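# Chapter 7: Knitwear and Other Heavy Clothing

Most clothing care is taught with shirts and trousers, because they are flat and forgiving. A shirt folded badly has a crease in it, and an iron takes the crease out. A sweater folded badly, or hung for a month on a thin hanger, may never go back to its shape. This chapter deals with sweaters, cardigans, hooded jackets and other thick garments: how to sort them, how to lay them out, how to fold them, and how to put them away for the warm months.

The chapter assumes you have read Chapter 6 and can already fold a T-shirt to a set width. You will use the same idea, with a few changes for bulk.

## 7.1 Why knits behave differently

Woven cloth is made of threads that cross at right angles. Knitted cloth is made of loops. Loops can open and close, and this is what makes a sweater stretch over your head and then settle on your shoulders. It also means that the weight of the garment can pull the loops open if it hangs for a long time. The shoulders grow points, the hem drops, and the sleeves get longer.

For this reason knits are stored flat or rolled. A light cotton knit of about 200 grams may survive on a hanger. A lined sweater with a zipper can weigh 500 grams or more, and it should go on a shelf or in a drawer.

Zippers need some thought as well. The zipper tape does not stretch, but the knit on both sides of it does. If the garment is put away with the zipper half open, the two fronts can settle at different lengths, and the zipper will look wavy when it is next worn. Close it all the way before you fold.

## 7.2 The working surface

You need a flat surface wider than the garment with its sleeves out. In most homes that means the bed. Make the bed first, or at least pull the cover tight, so that wrinkles underneath do not throw off your folds. Keep the sorted pile at the far side and work at the side nearest you.

Lay out one garment at a time. Students often spread three or four across the bed to save trips and then find the sleeves tangled together.
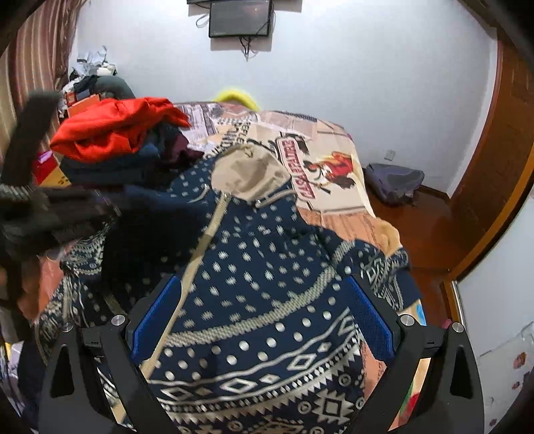

**Figure 7.1** A zippered knit sweater with a lined hood, spread on the bed before folding. The hood is still bunched, and other clothing is piled on the far side.

A hood should be dealt with before anything else. Open it out, smooth the lining with your palm, and lay it down over the back of the garment or up away from the collar, depending on the fold you plan to use. A bunched hood makes a lump in the middle of the stack, and whatever sits on top of it will slide. Tuck drawstrings inside the hood so that they do not catch on the next garment.

Patterned knits give you some help. Where bands run across the body, you can use them as guide lines: if a band meets itself evenly after a fold, the fold is straight. On plain knits, use the side seams and the hem.

## 7.3 The basic fold

1. Close the zipper or buttons and lay the garment face down.
2. Flatten the hood over the back.
3. Fold one side in toward the center, then turn the sleeve down so that it lies along the body.
4. Repeat on the other side. The two edges should be parallel.
5. Fold the hem up to the middle, and then fold once more to the collar.

Do not press hard on the folds. Knits do not need a sharp edge, and leaning on a stack only flattens the yarn — thick ribbing takes the longest to recover.

A stack of heavy sweaters should be low enough that you can lift the top one without dragging the rest. Put the heaviest at the bottom.

## 7.4 Before you begin the exercises

Maricica Manole, who taught the household course for which these chapters were first written, had her students keep a short record of every knit they owned. Each entry gave the fiber, the closure, and how the garment was stored. You will start the same record in Exercise 1 and add to it in Chapter 8, which covers washing.

For Exercises 1 and 2 you will need:

- two heavy knits, at least one with a zipper
- a tape measure
- a clear bed or large table
- the record sheet at the back of the book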